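Choosing and Trialling a Household Assistance Robot
Course handout, session 3
Supported Living Technology, Graltthorpe evening programme

Good evening, and well done for coming back after the session on contracts, which I know was heavy going. Tonight is a good deal more practical. We shall be looking at a single product on offer, the Pultico two-armed home helper, and asking what a sensible buyer would want to know before signing anything. Some of you work in sheltered housing and some in hospital discharge, and a few of you (bless you) are here because a relative has asked you to "look into robots" for them, so I have tried to write this with all of you in mind.

What is being offered

Pultico sells the machine on its own or as a monthly service. The purchase price takes in delivery and one day of setting up. The monthly service costs 176 pounds and adds a telephone line, replacement fingers for the grippers and a visit whenever a task needs to be taught again. There is a shorter trial agreement too, handled for our area by the Clenthorpe office, and that is the one I would steer most people towards first. A trial lets you find out whether the thing suits your home, your habits and your patience before any large sum changes hands.

The rival quote in your folders is from Barroso. It comes out at 171 pounds a month, which looks better until you read the second page and find that call-outs are charged separately. Please do read the second page! I say it every term and I shall go on saying it.

Starting with small, dull jobs

When people first see a demonstration they want to watch the robot cook a supper or make a bed. My own feeling is that you learn far more from the little errands that fill up an ordinary day — putting things back where they live, fetching a bag from by the door, finding the keys again. Those jobs ask for reach, a careful grip and a fair idea of where one object stops and the next begins, and if they go badly then the supper is not going to go well either.

The wall hook is my favourite of these. A hook is small, it sits at a fixed height, and it usually has neighbours. Keys, card cases and badge holders hang over one another in a way that you and I sort out by feel, hardly looking. A robot has to bring its fingers close without knocking what is already there, and a soft plastic pouch is harder work than a bunch of keys, for it swings and folds as the arm moves.

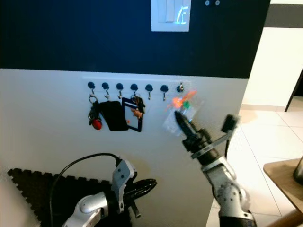
So when you write your trial plan, put in at least one task of this sort and describe it fully. "Tidy the hall" is no use to the person doing the scoring. "Hang the pouch on a free hook and leave the other things where they are" can be scored by anybody, and two people will generally agree on the result. Run it 4 times before you change anything, then move the pouch to a different starting place and run it again. Make a note of each attempt, including the dreary ones, and write down where a person had to step in.

I would also ask the supplier's visitor to stand well back and keep their hands in their pockets. They mean kindly, but a little nudge here and there makes the whole record worthless, and you will be the one living with the robot once they have driven home.

Looking at what the robot looks at

Pultico's package includes access to the pictures from the robot's own cameras, and I do urge you to ask for them during a trial. The one mounted by the gripper is especially worth your time. It travels with the hand, so its view changes as the hand moves, and the light in it can be very different from the light you notice standing in the room.

Dark views matter to a buyer. A good deal of household life goes on in dim corners and on winter afternoons, and in a dark picture the edges of the fingers can be very faint even when the surface lower down is plain enough. Try your chosen task with the main lights on and again with only a lamp, and keep the two sets of results on separate sheets. I once muddled mine together and lost a whole Wednesday to putting them right. 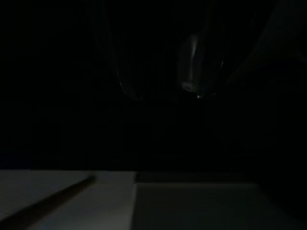
Should we pay extra for the monthly service if the trial goes smoothly?
It depends mostly on how often your tasks change. A household that wants the same few errands done in the same places can often manage with the outright purchase, while a shared house, where furniture and people come and go, will soon be glad of the teaching visits.

Privacy came up last time, and rightly. Any camera in the home sees badges, letters and whatever else is lying out, so ask the Clenthorpe office in writing how long pictures are kept and who may look at them. Ask as well whether visitors need to be told. If the reply is vague, write again, and don't start the trial until you have a proper answer in your hand.

For next session

Please bring a trial plan for one small task in a home you know well. A single side of paper is plenty. Give the starting place, the finishing place, what counts as done and what counts as a person stepping in. We shall swap plans over tea and try to score one another's, so do write clearly — my own handwriting will be on the board as a warning.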